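Nodstead Bread Swap Fills the Old Mizuno Building

June 30, 2026

Nodstead's bread swap had its biggest morning yet this weekend, and what a spread it was! The idea is simple: bring a loaf you baked yourself, take home one that somebody else did. Bakers carried in 200 loaves, up from 21 at the very first swap in January, and by noon the last seeded rye had found a new home.

Organizer Hiu-tung Tang was still beaming as the tables were folded away. "I put up one card at the library and hoped a few neighbors would come," she said. "Now people drive over from Dredent with bread on the back seat and the windows down."

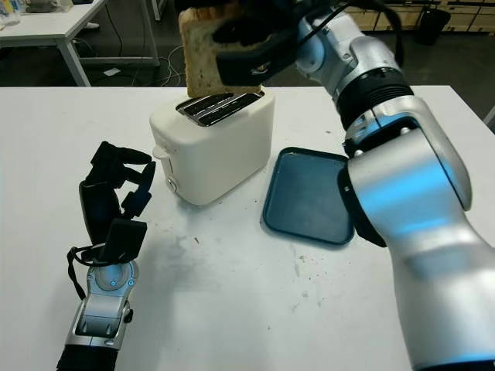
Sourdough was everywhere, of course, but the range went well past that. There were braided egg loaves, soft potato rolls, a dark molasses bread with walnuts, and a flat, salty onion bread that had a line of people asking for the recipe. A pair of brothers from Dredent brought corn bread baked in their grandmother's pan -- it lasted less than ten minutes.

The tasting corner was a hit too. Visitors dropped a dollar in the jar and tried slices with butter, plum jam or plain olive oil. The jar took in $744, all of it going to the Nernusari Street food pantry, which plans to spend it on flour, yeast and baking pans for its family cooking nights.

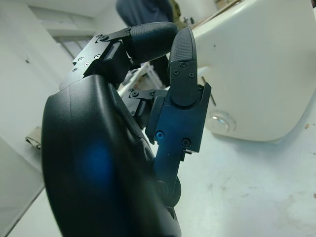 Beginners got plenty of attention. A long table near the door was set aside for starter jars, and anyone who asked went home with a spoonful and a sheet of feeding directions. Tang's own starter is six years old and smells wonderfully of apples.

She would love to see more whole-grain loaves next time, and more kids. The youngest baker this round was seven and brought cinnamon twists, a little lopsided and really delicious.

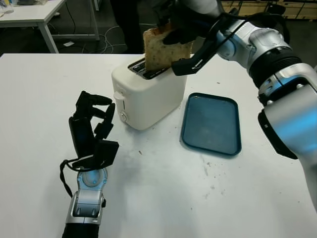
The next swap will be held in the same building, with doors opening at nine. Loaves should be fully cooled, wrapped in paper and labeled with everything that went into them, nuts and seeds included. There is no charge to take part, and sign-up sheets are at the library's front desk.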